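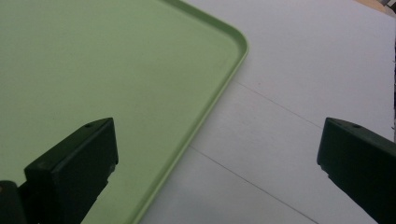 Une pince à deux doigts au bord d'un plateau vert clair, sur une table blanche. Photo : Groririco

Groririco publie son guide de bonnes pratiques pour les pinces de préhension et le met gratuitement à la disposition des ateliers

C'est avec un très grand plaisir, et un peu de soulagement aussi après tant de relectures, que toute l'équipe de Groririco annonce la parution en juin du guide Dokden, consacré à la vérification et à l'emploi des pinces à deux doigts, qu'elles soient montées sur un bras ou tenues à la main.

Le guide compte 114 pages et s'organise en 3 parties : l'état des doigts et de leurs fixations, la préparation du plan de travail, la tenue du registre. On y trouve des consignes toutes simples (contrôler les vis à chaque prise de poste, noter la moindre ébréchure, dégager les abords du plateau avant de commencer) et d'autres plus exigeantes, notamment sur les efforts de serrage et la reprise après un arrêt.

Pour en arriver là, nos équipes ont dépouillé 1139 fiches de contrôle confiées par les ateliers partenaires, dont ceux d'Alvarado, que nous remercions chaleureusement de leur patience !

« Nous voulions un texte que l'on garde ouvert sur l'établi, avec des marges assez larges pour écrire dedans, et que la personne arrivée la veille puisse suivre sans appeler un collègue toutes les dix minutes », explique Denise Oakley, responsable de la rédaction. Hashini Matubbar, qui a coordonné les essais de lecture, ajoute : « Le chapitre sur les plateaux a été réécrit bien des fois, et je crois que les opérateurs y reconnaîtront leurs remarques. »

Le guide est d'application volontaire et ne remplace ni la réglementation en vigueur ni la notice du fabricant. Un premier tirage de 3000 exemplaires sera distribué par Gralell, et la version numérique peut être demandée dès vendredi auprès de notre service documentation.

Contact presse : Kieran Lockwood, Groririco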